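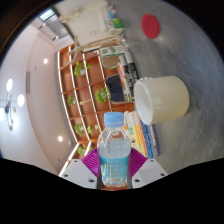
Plollby hand-held gripper: my review after two months of picking stuff up off the floor

I've wanted a machine to tidy my living room since I was a kid, so when Si-eun Kong offered me her Plollby to try, I said yes before she finished the sentence. It isn't a robot, it's the hand off the end of one, more or less, and you do the walking and the thinking. But I figured that if I couldn't clean up with the hand while my own brain was driving, no robot was going to manage it either!

It cost her $433, and a spare pair of fingers was $100 on top of that (ouch).

Okay, the fingers. They're magenta, they have ribs all the way along, and they bend around whatever you close them on. I love them. A bottle of water is the thing I keep using to show people, because it's so satisfying: the fingers come in from both sides and sort of hug it, and it stays upright while I wander over to the shelves. Squeeze too hard and the plastic crackles, so you do learn to go easy. Mugs are fine. Rolled socks are fine. TV remote, fine once you get it by the long sides.

Books are where I started muttering. One paperback standing up, no problem. A stack of them lying flat on the floor is a whole other evening, with no gap to get a finger into, and if you nudge the top one it slides and takes its friends along. I ended up pushing books to the edge of the pile and catching them as they tipped, which I was weirdly proud of, but I don't know how you'd explain that move to a machine. Anything round and flat on a hard floor is even worse. I chased a coaster halfway to the kitchen.

Big tubs and buckets are too fat to grab around the middle. Go for the rim, one finger inside and one outside, and it works pretty well as long as there's nothing heavy in there.

Potted plants I tried exactly once. The grip was good! My nerve wasn't. Getting a pot into a cubby without whacking the leaves on the shelf above takes more wrist than I've got.

So can machines do the chores yet? Going by my living room, I'd say they could put away the bottles and the socks, slowly, and leave you the books. My friend Uldis Stankevičius thinks I'm being stingy and that the hand is already good enough, it's the eyes and the planning that need work. Maybe so. He hasn't tried the coaster.

My gripes: the handle is hard on your palm after 20 minutes, and the manual is 2 pages, one of them warranty. I'd give it four stars out of five as a gadget and two as a housekeeper. Si-eun wants it back in January and I'm already dragging my feet.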